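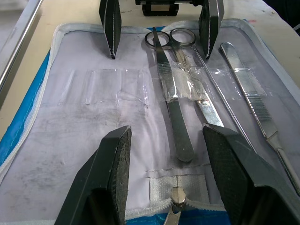

Figure 3. The Benen kit open on the bench, instruments on the right, clear pocket on the left.

Category: Lab Supplies > Dissection > Care and Storage

3.2 Opening and repacking the kit

1. Lay the closed case on a flat table with the zipper facing up.
2. Hold the metal pull by its flat tab and run it all the way around. Do not force it past a snag – back up a little and try again.
3. Open the case flat, so that the white lining is face up.
4. Slide each instrument out lengthwise, from under the clear sleeve and then from its elastic loop.
5. After class, wash and dry the instruments before they go back in.
6. Return each one to the loop it came from, then under the sleeve.
7. Close the zipper slowly, keeping the lining clear of the teeth.

CAUTION: Instruments may be sharp. Do not reach under the sleeve with your fingers.

Note: The clear pocket on the left is for blade packets and labels. Do not store wet items in it.

Note: Gray marks on the lining can be wiped with a damp cloth and mild soap. Leave the case open overnight to dry. Do not machine wash.

Replacement sleeves are listed under part 132 in the Gritari catalog. Schools with more than 18 kits should order through the Cakcombe office.

Revised 23/01/2019, L. Tănase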